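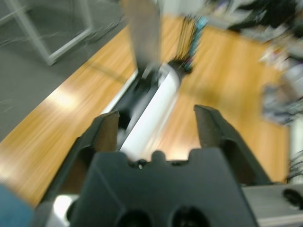 Wulus is my little grasp planner for wrist cameras, and I've been fiddling with it since July. It takes one view from the gripper, guesses which way the thing on the table is lying and picks a closing angle. Blur is where it still trips up. A white cylinder smeared along the wood grain like that one, black wires fanning out past the end cap, tends to come back longer than it should be, so I now mask thin dark stuff before fitting the axis.

2 min read

The set has 2298 views, and I kept 315 back for testing. Run fit_axis first, then plan — the other way round just gives you an empty file (sorry, on my list!). Savvas Rallis wrote the loader, so loader moans go to him.

Updated 16 October 2023

2 comments · 50 shares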